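Flullach (upholstery fabric)

Flullach is a woven upholstery fabric first made in the mill town of Plurkdale. It is used mainly on sofas, benches and window seats, and to a lesser extent for heavy curtains and wall panels. The name is applied both to the original wool cloth and to later blends made to the same pattern of weave.

History

The cloth began as a coarse blanket material. The Sutherland mill in Plurkdale wove it on narrow looms and sold it to farms and boarding houses in the surrounding valley. When demand for blankets fell, the mill packed the weave more tightly and offered it to furniture makers in Trurkcombe, who had until then bought most of their covering cloth from outside the region.

Early Flullach came in brown and dark green only. Undyed and mixed-yarn versions were added after the mill bought its own carding machines, and these soon outsold the solid colors. The Sutherland mill stopped weaving blankets entirely a few years later.

Construction

Flullach is a plain weave with a doubled weft. The standard width is 142 centimeters, and a full roll weighs around 42 kilograms. Wool versions are washed and lightly pressed before sale but are not brushed, so the weave stays open to view. Blended versions contain polyester in the warp, which reduces shrinkage and lowers the price.
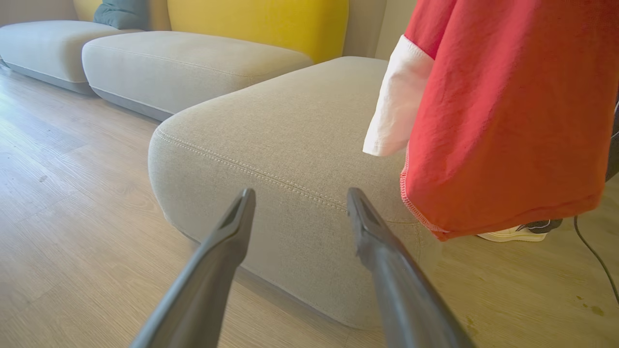
Color in upholstery cloth of this type can be added before or after weaving. Piece-dyed Flullach is woven first and dyed as a finished length, giving an even tone. Yarn-dyed Flullach is made from fibers blended in several shades before spinning. Heathered grays, such as the one on the sectional seat with the rounded corner, belong to the second look, and decorators often choose them for large pieces that would appear flat in a single tone. Mixed yarns also make lint and small marks harder to notice.

Use in interiors

Furniture makers in Trurkcombe use the heavier grade for seats and the lighter grade for backs and loose covers. Curved seats need more cloth than square ones, as the fabric does not stretch and has to be eased or cut around each bend. Stripes are seldom used on such pieces.

Decorators also mount the lighter grade on battens as a wall covering. Seams are usually placed at door frames or in corners. The cloth fades in strong sun, and the wool grades fade faster than the blends.

Care

Loose dirt is removed with a vacuum and a soft brush head. Spills are blotted with a dry cloth. Wool Flullach is dry cleaned; removable covers in the blended grade can be washed cold and are put back on while slightly damp.

Grades

The mill sells two grades, Seat and Drape. Custom colors are woven to order with a minimum run of 500 meters.

See also

Heather yarn
Plain weave
Slipcover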